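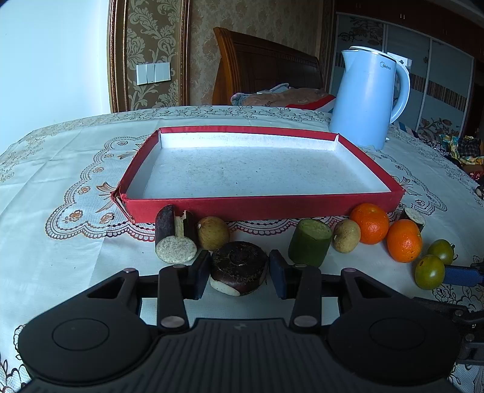

Chapter 6
From Recorded Grasps to a Grasp Planner

Share 160 | Comments 4

A grasp planner takes in what the camera sees and returns a position, an angle and a finger opening. The controller then tries to bring the fingers there. Most of the trouble in practice lies between these two programs, and this chapter deals with the join.

We use the Peta planner throughout, with the Flosova controller underneath it. The training set is the Brerkar household set, which holds 1488 recorded grasps made with hand-held grippers. A person moves the gripper, a camera mounted on it records the view, and the software works out the path afterwards. No arm is needed until the planner is tested.

Section 6.1 covers the camera view. The fingers are nearly always in it, and they hide part of whatever lies between or behind them. A planner that treats hidden pixels as free space will drive a finger into a neighbouring object. Peta keeps a separate label for "not seen" and passes it on to the path search. 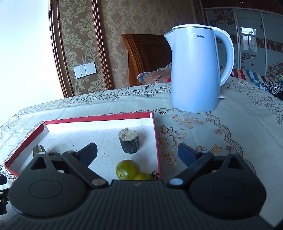

Figure 6.1 Open fingers over a shallow box. The linkage hides part of the contents on the left, and the gripper body covers part of the second fruit.

Section 6.2 turns to walls and rims. A low box limits the angles from which the fingers can come in, even when the object itself is easy to hold. In the Daneshvar test, 435 grasps were planned inside boxes and 284 of the plans passed the collision check at the first attempt. Readers should work through the failed plans in Exercise 6.4 before changing any settings.

Section 6.3 deals with timing. The planner and the controller run at different rates, and a target may be out of date by the time it is used. We add a time stamp to each target and let the controller refuse old ones.

You will need the transform code from Chapter 3.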